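Can a machine clear a kitchen counter yet?

My sister-in-law Hazel asked me in October whether she should hold off on replacing her dishwasher, on the theory that in a couple of years she'd just have a robot do the lot. I said no, buy the dishwasher. Then I spent far too many evenings on the question of why I was so sure.

For those who don't know, I worked in packaging for a long time, mostly on the floor at Ostrowski, where we ran palletizers and pick-and-place arms. I'm not a researcher. I do talk to people who are, and two of them put up with a lot of email from me over this.

What the shop floor already has

An arm on a packing line is a solved thing in most of the ways that matter. The one I looked after longest put jars in trays all shift, and the jars were always the same jar. They came down the belt at the same spacing. If one arrived on its side, a sensor stopped the line and I walked over and stood it up.

That last step is the part people leave out when they tell you robots can handle factory work. The machine did the jar. I did everything that wasn't the jar, and there was plenty of it. Labels came off. A carton flap folded the wrong way. Somebody left a glove on the conveyor. Barrett Villanueva, who ran the night shift and is also Hazel's husband, kept a notebook of stoppages, and when he retired it had 483 entries. He says maybe a handful were the robot breaking. The rest were the world showing up slightly different from what the robot expected.

What a counter looks like to an arm

A kitchen is nearly all of that second kind. Grigoris Economou works on manipulation in simulation, meaning he trains arms in computer-made kitchens before anyone risks a real plate. He explained the appeal in terms I could follow. You can run 2,000 tries overnight, drop everything on the floor, and start again with a clean counter. Or with a messy one, which is more useful.

The mess is the point of the exercise. If you only ever train on a cup in the middle of a bare table, you get an arm that can pick up a cup in the middle of a bare table. So the good setups scatter things: food next to utensils, a bowl tipped up, paper lying on a surface where you'd never want paper if you were cooking. Some of it is hard for me to name, and I've been in kitchens all my life.

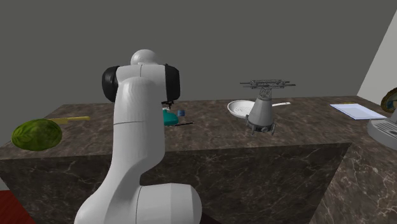
Three things that make it hard

1. Everything needs a different grip. A cabbage is big and round and rolls. A spatula lies flat, so two fingers have to get under it or pinch it by the thin edge. Paper is worse than either. On the line we would have used suction for flat goods and fingers for the rest, on two separate machines. A home robot gets one hand, or if you have money, two.

2. Things are close together. A person reaching for one item in a cluster will nudge the neighbors aside without thinking. An arm has to be told that nudging is allowed, and how hard, and which of the neighbors are glass. Lucinda Tran, who used to integrate cells for Clorberg and now teaches, told me that most failed grasps she sees go wrong on the way in. The fingers catch on the thing next door before they ever touch the thing they were after.

3. "Clean up" isn't an instruction. Does the cabbage go in the fridge or the pot? Is the stack of paper trash, or is it somebody's tax return? Hazel's kitchen has a drawer only she understands. A new hire at the plant could ask me where something went. I'd like to see the robots get better at asking, and that seems closer to me than the hand problem does.

So where are we

I watched the recorded demos from Biltden and Zanari that Grigoris sent over. Both had arms moving cups and plates, and both were better than what I would have guessed five years back. They were also slow. One of them took 125 seconds to get a mug from a counter to a shelf. It did get there, and it didn't chip anything. I timed myself doing the same thing and stopped the watch before I'd really started it.

Slow might be fine. I don't care how long the dishwasher takes, and I wouldn't care how long an arm took to put things away at night if I could trust it alone in the room. Trust is what I haven't seen yet. At the plant we had a cage and a light curtain and a red button every few yards – I don't think Hazel wants any of those by the sink.

If you run a small shop and you have one job that repeats all day with the same part, buy the arm now. If your job changes every hour, wait, or plan on keeping a person beside it. For the house I'd wait longer.

Hazel bought the dishwasher. Barrett put it in himself, and the door sticks a little.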